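Home | Archive | Projects | About | Contact

Vetar build log: fingers, finally

May 30, 2022

Quick one tonight, I have to be up early.
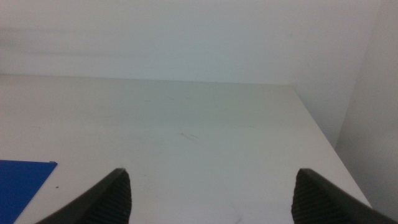 Khurram Ansari wrote after the last post that I should quit messing with the fingers and fix the wrist first, because any slop in the wrist gets blamed on the grip and you end up chasing it for weeks. Fair. He's probably right. I did the fingers anyway.

So, where things are. Vetar is the arm, for anybody new. Started it in January in the shared shop on a bench I get two evenings a week, plus whatever I can do at home on the kitchen counter. Five joints and a gripper. Zesa is the code that runs it, which is a fancy name for one long Python file and a config I keep breaking.

Fingers are version four now. Ridges down the outside, dark filament, soft pads still to come. Version three snapped at the root, both of them, same evening. Layers running the wrong way. I knew that when I sliced them and printed them like that because they fit on the bed nicer. Laid them down flat this time, more walls, and no snapping so far. The print took most of a night.

The wrist camera is the part I'm happy with. It looks straight out between the fingers so you get both tips in view wherever the arm goes. Tips come out blurry because the focus is set for the tabletop, and I'm leaving it. I thought about gluing the lens a bit closer but what I need sharp is the thing I'm picking up. The code knows where the fingers are from the servo anyway.

Lost an hour to the camera cable. It's 185 mm from the plug to the clip and needs to be longer, when the wrist rolls all the way over it goes tight and the picture drops out. Ordered a longer one. Meanwhile I've capped the roll at 173 degrees in Zesa and moved the clip down a hole. Works. Ugly.

Servo stuff, for the two people who asked:

Gripper servo is still the Lesetar, the small one. Gets warm if I leave it squeezing. Now it backs off after 12 seconds if nothing moves, and that helped a lot. I also had the open and close limits swapped in the config for an entire evening, so every time I told it to open it tried to crush its own fingers. That's maybe what killed version three, thinking about it. Layers AND me.

Power supply is 24 volts going to a step-down board for the servos. Don't run the camera off the same board. I did. Every time the shoulder started up the picture got lines in it. Seperate board now, lines gone.

Calibration next. Plan is dumb and simple: drive to a spot, look, pick a mark on the table, drive to another spot, look again, see how far the mark went compared to how far it should of gone. The old scratches are fine for this, there are plenty. Ubaldo Vitale keeps telling me to print a proper checkerboard and do it the way everyone does. I will, I will. The printer at home is out of black and I wanted numbers tonight.

First numbers are not great. Left to right is good. Toward and away is off, and off by more the farther it reaches, so either my elbow length is wrong in the config or it's the wrist sagging. In which case hi Khurram. I'll measure the elbow again with the good calipers, the ones at the shop, mine have a dead battery and I keep forgeting to buy one.

Also need to do:

- soft pads, trying the Tang rubber sheet, cut with a knife and glued
- strain relief on that cable, real one, no tape
- wrist bearing (yes)
- put the config in version control before I lose it again
- sweep my end of the bench

No pick and place video yet, sorry. It opens, it closes, it goes where I tell it as long as I don't tell it to go far. If anybody has done pads on narrow printed fingers and had the glue hold, leave a comment, I've got two kinds here and don't trust either one. Next post when the cable shows up.

Print this post | E-mail this post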